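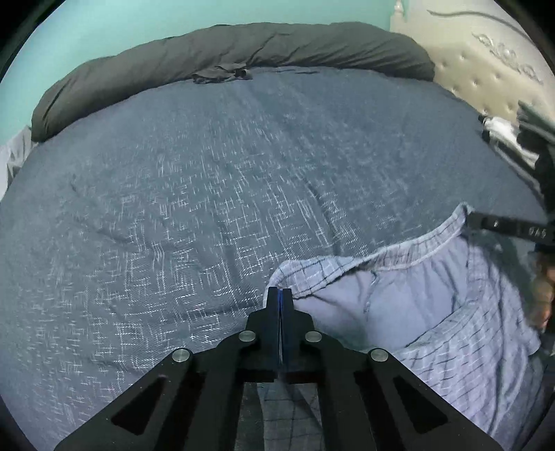
Ticket: Audiobook chapters out of order after update
Product: Flirkico reader app, Android tablet
Status: Closed

Reported
Bought the Savolainen edition of the true crime title "The Mudulel Drownings" in October. It has 23 chapters. Since the last app update, chapter 17 plays straight after chapter 2, and the page text no longer follows the narration. The e-book opens normally on its own. Downloaded the audio again over Wi-Fi, same result.

Support, first reply
Please open the book, tap the menu and choose Book Details. Send us the file version shown at the bottom. Also let us know whether the audio was bought with the e-book or added later.

Customer
Version line says "audio 2, text 1." The audio was added later, at the discounted price. My notes are all in the text file and I don't want to lose them — most of them are on the court transcripts in the appendix.

Support
The publisher replaced the audio after a correction to the Zisholm trial chapters. Your text file is still the first one, so the chapter markers don't match. Steps:

1. Go to Notes, then Export, and save a copy.
2. Remove the book from the device. Do not choose Delete from Library.
3. Sign out, restart the tablet and sign in again.
4. Download the text first. Wait until it shows 100 percent.
5. Download the audio.

Customer
Did steps 1 to 5. Chapters now play in order and the highlighting follows the voice. Two notes in the appendix have moved to the wrong paragraph.

Support
Notes are tied to position in the old text, and the corrected edition added a page there. They can be moved by pressing and holding the note marker. We have passed the note problem to the app team under a separate ticket.

Customer
Moved them by hand. Fine to close.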